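3.2 Arbeitsflächen und Materialien

Die Tische der Werkstatt Pretar wurden über eine Heizperiode hinweg untersucht. Im Mittelpunkt stand die Frage, wie sich geölte Holzoberflächen bei täglicher Nutzung und wechselnder Luftfeuchte verändern. Vor Beginn wurden alle Platten abgeschliffen, entstaubt und mit dem Öl Endale in dünner Schicht behandelt. Die Trocknungszeit betrug etwa 30 Stunden.

Je Tisch wurden 20 Messpunkte festgelegt, an denen Glanzgrad und Holzfeuchte bestimmt wurden. Randbereiche mit einem Abstand von weniger als 15 cm zur Kante blieben unberücksichtigt, weil dort die Auflage des Messgeräts nicht reproduzierbar war. Die Reinigung erfolgte mit einem Baumwolltuch und klarem Wasser. Scheuernde Mittel waren ausgeschlossen.

Für die Auswertung wurde zusätzlich der Verlauf der Maserung erfasst, da die Aufnahme des Öls je nach Faserrichtung unterschiedlich ausfällt. Abb. 4 zeigt eine helle Tischplatte mit weicher, welliger und schräg verlaufender Maserung.

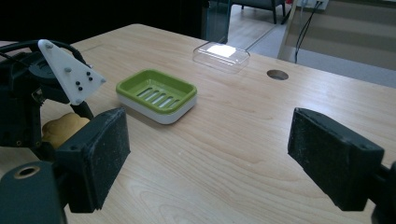

Abb. 4: Tischplatte aus hellem Holz.

3.3 Messablauf

Die Messungen begannen im Januar, jeweils vor Arbeitsbeginn um sieben Uhr.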